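Open Day at the Sturkgate Cable Workshop

April 2018

I had been meaning to get out to Sturkgate for the better part of a year, ever since Yolanda Figueroa told me over lunch that they open their cable workshop to visitors twice every spring and that hardly anyone from our side of town ever goes. So when the postcard came (they still send postcards, bless them) I put it on the refrigerator, moved a dentist appointment, and went.

The drive is 19 miles if you take the river road, and you should, although the last stretch is slow going behind the gravel trucks. Parking is behind the main building, next to the Ingvarsson loading dock. Don't do what I did and park in front of the dock itself, or a very polite man will come and find you in the middle of the welcome talk.

The welcome talk was given by Dagný Holst, who has run the workshop since it was a single room over a bicycle shop. She has a wonderful way of talking about wire as if it were something you might have in your pantry. She told us how the company began by making patch cords for the county schools, and how one February the heating failed and they all learned that a cable jacket gets very stubborn in the cold. Orders went out late that month, and she still sounded a little sore about it! There was coffee, and there were cinnamon rolls, and I had two.

After that we were split into groups of five and sent off in different directions. My group started in the storeroom, where the reels are kept. I had no idea how many kinds of cable there were. Some is meant to stay put inside a wall for decades and some is meant to be bent and tugged and stepped on, and the difference is in the copper as much as in the jacket. Solid wire for the wall, stranded wire for the cords you plug in and out. Yolanda, who had come along to keep me company and has been twice before, kept nudging me just ahead of the interesting bits, like someone watching a favorite movie with you.

From there we went on to the room I liked best, where the ends of the cables get their attention. I have plugged in an awful lot of network cables in my life and I don't believe I had ever properly looked at one. You click it in, the light comes on, and you go back to your desk. But when somebody takes the time to show you the parts one by one, there's a good deal of thought packed into a thing smaller than your thumb. There are eight little contacts at the business end, a springy latch that does the clicking, and then the boot, the soft sleeve that keeps the cable from being bent too sharply just where it's weakest.

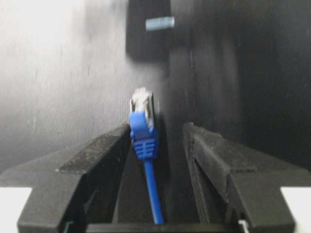
A blue network cable, plug end up, with its ribbed boot.

I asked about the ridges on the boot, expecting to hear they were for decoration, and got a very thorough answer. They give your fingers something to hold, and on many boots they also let the sleeve flex a bit at a time so that the bend is spread along its length. A lady in our group said her cables at home never had boots at all and the latches always snapped off in the moving box, and there was a general murmur of sympathy. I have a whole drawer of those myself. A plug without its latch will go in just fine and then slide out again the moment you move the desk, usually while someone is on the phone.

We were then each given a short length of cable and a plug and allowed to try for ourselves. This was meant to take ten minutes and took us closer to half an hour. The untwisting is easy enough, but you have to get the colors in order, flatten them, trim them straight and slide them in without any two of them trading places, and mine traded places every single time. White-orange, orange, white-green, blue, white-blue, green, white-brown, brown. I said it under my breath all the way home. Yolanda's worked on the second try, and she has been gracious about it, more or less.

Something I'm glad I learned is how to coil a cable. All my life I have wound them around my elbow, which puts a twist in every loop, and the cable remembers it. What they teach at Sturkgate is to let the loops fall big and easy, turning the cable between your fingers as you go, and not to mind much if the result looks untidy on the table.
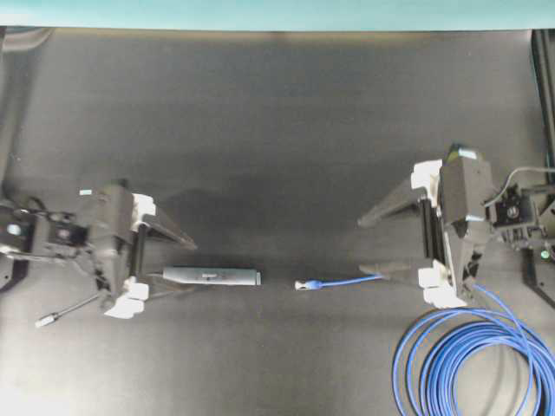
Big loops are also kinder to the wires inside, and I have since gone through the hall closet and undone every tight little bundle in it, including one from the old Nullon phone system that we no longer even own. My husband asked whether I was feeling all right.

The tour ended in the small shop by the entrance, where they sell ends of reels and odd lengths at a nice discount. I bought a blue cord for the upstairs office and a packet of spare boots. There is also a shelf of history by the door, with an early Velell tester in a glass case and a ledger open to a page from the first year of business. One line records an order for 512 plugs, and Dagný told us that they were all put on by hand, most of them by her mother.

If you'd like to go, there is one more open day this spring. Places are limited to 60 visitors, so call ahead, wear flat shoes, and allow a full morning. The cinnamon rolls are on the table to the left as you come in.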